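Setting Up a Little Pot for a Windowsill Plant

I have a weakness for small ceramic pots, the rounder and sillier the better, and over the years I've learned (mostly by sweeping up soil) to get everything ready before I plant. My friend Guoqing Ren got me into the habit of spreading white paper over the table first, and now I can't imagine starting without it!

Pick a pot with a good thick rim, and look inside before you fall in love with it. A shallow one suits a small succulent far better than anything with long roots. You'll also want a slim, straight stick for a support, if your plant is the leaning kind. 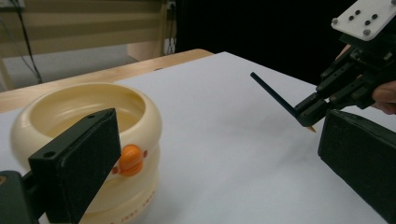
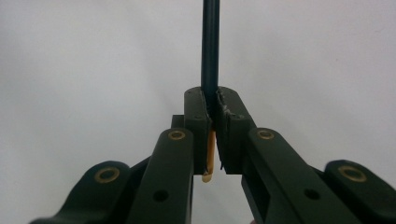
Put in a thin layer of gravel, then add potting mix until you're a finger's width below the rim. I weigh mine out, nearly 200 grams for the smallest pots, but a few spoonfuls will do just as well. Set the plant in the middle, slide the stick down beside it, gently now, and press the mix in with your thumbs until the stick stands up by itself.

Wait a couple of days before you water. When you're done, fold up the paper and tip the spilled mix back into the bag.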